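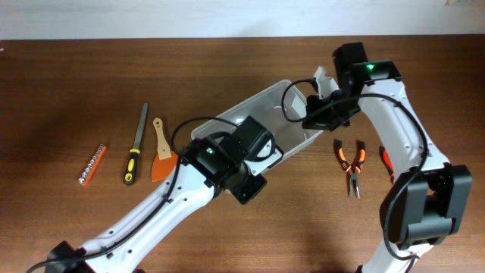
7 August 2022

Payout check on the referral apps, continued from the June sheet.

Bumari: balance reads 274 points. Minimum for withdrawal is 800. Points come from daily check-in and short surveys. Survey screen-outs pay nothing, same as June. Left the account open, no further surveys until the screen-out rate is logged properly.

Parkine: withdrawal request from last week still marked "processing". Support form returns an automatic reply with no ticket number. Saved the reply as text in the shared folder. Test account has two referrals credited, third one missing. The missing one signed up through the link but on a tablet, so check whether the link drops its code there.

Horitz: paid out. Took 2 days from request to bank, fee not shown until the last screen. Add a fee column to the sheet, the net amount is what we compare.

Time spent per app is still a guess, roughly 20 minutes a day on Horitz. Need start and stop times for each session, otherwise the hourly figure means nothing.

To do: repeat the Parkine signup on a phone with a clean install. Read Bumari's terms again for point expiry, the section has moved.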